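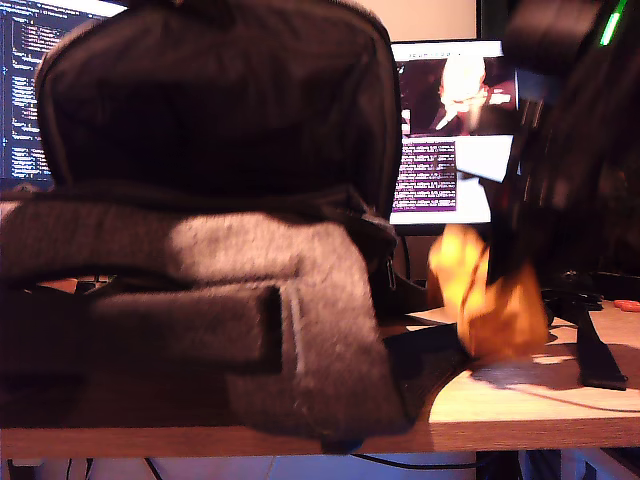 1/ Weekend in Grernitz: a thread

Fri 31 January

Okay, I promised you all a beer town report and it's finally happening. I took the slow train up from Starkolach, two changes, and got in right at lunch, so of course I went straight to Fogh. It's the taproom down by the canal locks and they had 28 beers on the board. 28! I got a flight of 4 and the smoked porter was the clear winner (the sour was a bit much for me before food).

2/ Get the dumplings. They come in a skillet with browned onions and they're big enough to split, but I did not split them.

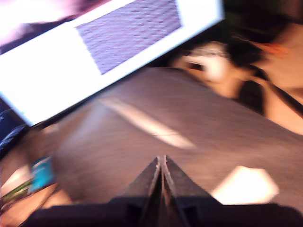 2 min read

3/ Saturday was Cekton, the old malt house up the hill. The tour runs 30 minutes and you climb a LOT of stairs – wear real shoes. Our guide let us chew on the different malts as we went, and now I can't stop thinking about the chocolate one. They only let in small groups, so book ahead. I did mine back in December and still got the last slot of the day.

4/ The gift shop is tiny and takes cash only. I came out with two glasses and a jar of beer mustard that's already half gone.
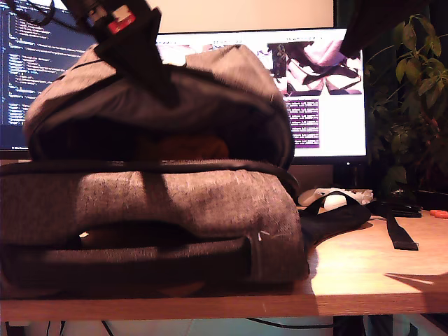
5/ Where I stayed: a guesthouse over a bakery, 300 steps from the station (yes, my phone counted). You wake up to the smell of rye bread and it's wonderful. Rooms are plain, the beds are good and breakfast goes until eleven.

6/ Would I go back? Already looking at trains for the spring fair – they set up long tables on the square and every brewery in the valley brings a keg. If you've been, tell me which day is less crowded!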